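Autumn walk-round, Rotham house: my checklist, with comments

I do this every October, before the heating goes on properly and before anybody comes to stay. Dalal Majali gave me her old letting checklist years ago and I've been scribbling on it ever since, so if some of the lines look like they belong to a different sort of house, they do. OK means OK. "Do" means I need to do something. "Ask" means ask Hervé.

OUTSIDE AND FRONT DOOR

Front step: OK. Still a bit slippery on the left where the moss comes back. I scrubbed it with a stiff brush and hot water and it looks lovely, ask me again in a month.

Outside light: Do. Bulb's gone. I bought the wrong fitting (again!) so that's a trip back to Azar's.

House number readable from the road: OK. Dima Twal painted it for me in the summer and you could see it from the moon.

Key safe: OK, code changed. I've told Dima and Rawan the new one. Don't write it on the fridge, Rawan.

Gutters: Ask. There's a drip over the back door when it really pours, and I'm not going up that ladder at my age.

HALL AND STAIRS

Smoke alarm, hall: OK. Pressed the button, nearly went deaf.

Smoke alarm, landing: Do. It works, but it's got a date on the back and the date has passed. New one ordered. I do wish they'd make the writing bigger, I had to stand on the third stair with my reading glasses and a torch.

Stair carpet: OK apart from the rod near the top, which has worked loose. I've pushed it back in with my foot, so please tread on the inside edge until it's screwed down.

Handrail: OK. Gave it a proper tug, solid as anything.

Things left on stairs: Do, and it's me. Two library books and a bag of jumpers. I tell everyone else off for this!

KITCHEN

Fire blanket: OK, on its hook, tabs hanging down where you can grab them.

Cooker: OK. All the rings light first time. The oven door wants a firm push or it sits slightly open and you wonder why your potatoes are raw after an hour.

Fridge seal: OK. Did the trick with the sheet of paper and it held all the way round.

Kettle lead: Do. It's much too long and loops over the edge of the worktop. I'm getting one of those little clips to tidy it.

Under the sink: OK and dry. Bleach and dishwasher tablets moved up to the high cupboard as Rawan is bringing the twins.

Carbon monoxide alarm: OK, tested. The boiler was serviced by a very nice man from Rosen who left me the sheet, reference 3234, and it's in the blue folder with the others. He charged me 55 pounds for a new valve and explained it so well that I didn't mind a bit.

BATHROOM

Hot tap: Ask. It comes out far too hot for my liking. Hervé Deschamps said he could turn the cylinder down and I've said yes please.

Extractor fan: OK. Noisy, but it holds a tissue up against the grille, and that's the test I go by.

Bath mat: Do. The suckers have perished. New one before visitors, no arguments.

Door lock: OK. It can be opened from outside with a coin, which I'd want if somebody small locked themselves in.

BEDROOMS

Windows: OK in the back, stiff in the front. They must open wide enough to climb out of and the front one only just does. A rub of candle wax along the runner helped more than the spray did.

Bedside lamps: OK. One flex was trapped behind a bed leg, so I've freed it and run it along the skirting. No damage that I could find, but I'm keeping an eye on it.

Extension leads: Do. There was one plugged into another one. I know, I know. A single longer one is coming with the Ondimero order.

Electric blanket: Do. It's got a scorchy patch by the plug end, so it's going in the bin and I'll spend up to 200 on a good one if I have to. Hiu-tung Yang swears by hers and says you can put it through the wash. If you've got one yourself, get it out, lay it flat and look at both sides before you use it this winter, and store it rolled up. Folding is bad for the wires.

Headboards: OK. Give each one a wobble. The bolts work loose over a year and I go round with the spanner whether they need it or not.

Mattresses: turned, and my back knows it.

Spare bedding: OK. Aired and away from the heater. Pillows are in the chest on the landing if you're cold, help yourself.

LEFT TO DO

Landing alarm, outside bulb, bath mat, stair rod, kettle clip, extension lead, blanket. Hervé is coming at half past nine to do the cylinder and have a look at that gutter, so can whoever is up first please move the car. 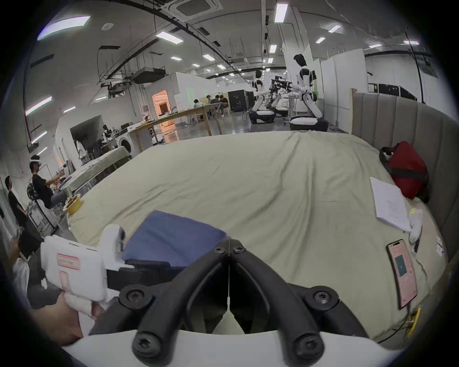 If he gets here before me, the ladder is in the side passage and the key to it hangs inside the meter cupboard. He takes two sugars.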